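Kitchen > Countertop appliances > Combination cookers

Last updated: March

Combination cooker

A combination cooker is a countertop appliance that joins a covered pot and a small contact grill in one housing. Niltaron and Daleck sell 2-station models.

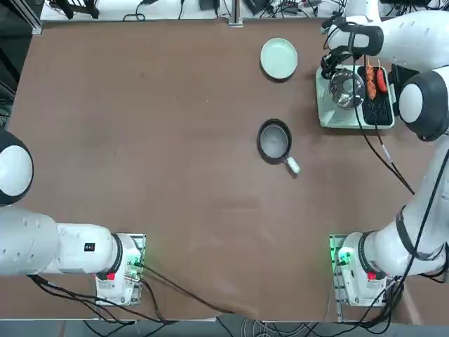

243 words in full entry

The pot station boils or steams; the grill station cooks skewers and sliced bread. A separate frying pan is often used alongside.
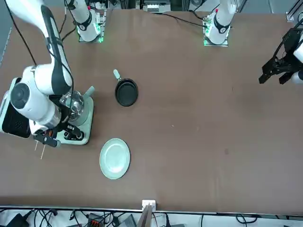

Small frying pan with a short pale handle.

Skewers are laid flat, and the lid may be left open — browning is then slower.

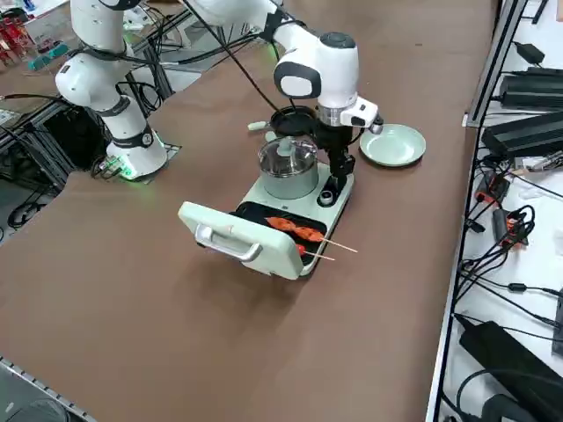

Skewers on the grill plate, lid open; glass-lidded pot at the rear.

Plates are kept within reach of the grill.

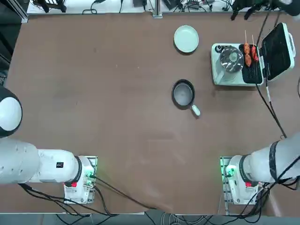 Lykkegaard units have a removable grill plate, cleaned by hand at 80 °F or above.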